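Open Afternoon at Flolano: A Visit for People Who Like Rules

Print this page | E-mail this page

I went to the April open afternoon at Flolano mostly for the rulebook. I know how that sounds! But I've been helping our shop in Wong write its own handling rules for two years now, and every draft has come out either so thick that the new hires skip it or so thin that it's no use when something odd comes up. So when I heard Flolano was letting visitors in to see how they run their teaching sessions, and that they would hand out the actual procedure they work from, I signed up the same morning.

Parking was easy (use the back lot, the front one is for deliveries), and the check-in desk had coffee and those little oat cookies. There were 34 of us, split into groups by badge color. We got the talk first, up a flight of stairs in a room that was way too warm, and then we went down to the floor.

The talk was better than I expected. They've built everything on a short document they call the Skamix sheet. It fits on both sides of one piece of paper, and it's the thing I'd come for. Side one is what you do before you pick anything up. Side two is what you do while you work and when you stop. The long version, Procedure 2323, sits in a binder and covers the stuff that hardly ever comes up, and they were pretty cheerful about admitting that most people open it twice a year.

A few things from side one that I copied down:

Read the marker before you start. Every marker has to be flat, clean and facing where the camera can find it. A smudge or a lifted corner means you swap it out and write that down.

Check the pads on both fingers. You open, you close, you look. If a pad has shifted you stop there.

Keep your own fingers off the marker faces. I liked this one a lot, because it's exactly the kind of rule we never thought to put in writing, and people grab hold of whatever is handy.

Say out loud what you're about to do if anyone else is inside the taped area. A headset counts as out loud.

Down on the floor it was nice to see the sheet and the work side by side. The room is plainer than you'd guess from the talk, with fluorescent tubes overhead and pipes along the ceiling, and people just getting on with it. I stood there way past my group's turn.
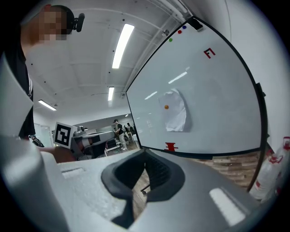
What I asked about

I had a page of questions and got through most of it, mainly by hanging around until the guide gave up on moving me along.

First one: how do they handle soft stuff? Our trouble has always been with anything that wrinkles. A box is a box, but a sheet of thin plastic is different every time you set it down, and our draft rules had a whole paragraph on "starting position" that was impossible to follow. Flolano's rule is one line. The starting position of a soft item is wherever it lands inside the work zone, and you don't smooth it out first. That's it! They want the mess in the recordings. I came home and crossed out our whole paragraph.

Second: two hands or one? The sheet says that if a job is taught with two grippers, both stay up for the whole take, even when one of them is only holding still. You don't park one halfway through. If your arm gets tired you end the take, log it as short and start over. Short takes are kept and marked. They're never stitched together.

Third: breaks. A session is capped at 3000 seconds and then you swap out, whether or not you feel fine. (I did the math in the car, and it's 50 minutes.) I'd have guessed people would grumble about it, but the guide told us the grumbling was all about the old rule, which had no number in it and left everybody deciding for themselves.

Fourth, and this was the one I cared about most, was housekeeping. Cables, bags, bottles, the things people set down by their feet. The binder gives that four pages and the Skamix sheet gives it two lines: the tabletop belongs to the task, and the floor gets looked over at every swap. I pushed on this a bit. Is two lines enough? In our shop the floor is where half of the near misses start, and I'd want the walking path spelled out and taped. The guide said the taped path was coming in the next revision and wrote my name down, which was flattering.

I also got a long look at someone working a bunched-up piece of plastic with a gripper in each hand, which is our wrinkle problem to a T.

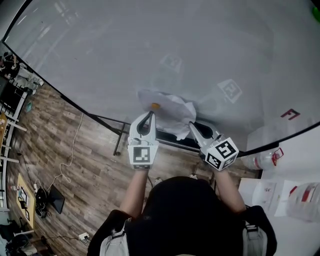
Lise McKinnon thought the soft-item line was the weakest thing on the sheet. Her point was that "wherever it lands" only works if you also say who drops it and from how high, or else each person ends up with a habit and the recordings fill up with that habit. She'd add a drop height and have the drop done by whoever isn't wearing the grippers.

I've gone back and forth on that. She's probably right for a big team. For a shop our size I'd worry about adding a second person to every take, and I'd sooner just rotate people more often. If you've tried it either way, write to me, I'd love to hear.

We finished up with questions back in the warm room, and everyone got a copy of the Skamix sheet to take home. Mine already has coffee on it.

Recent items

Evari Spring Fair: What Was Worth the Drive
Writing a Stop Rule People Will Use
Our Lockout Tags, Round Two
Reader Letters: Tape Colors

Print | E-mail this article

Contact us | Copyright Wong Shop Notes | Back to top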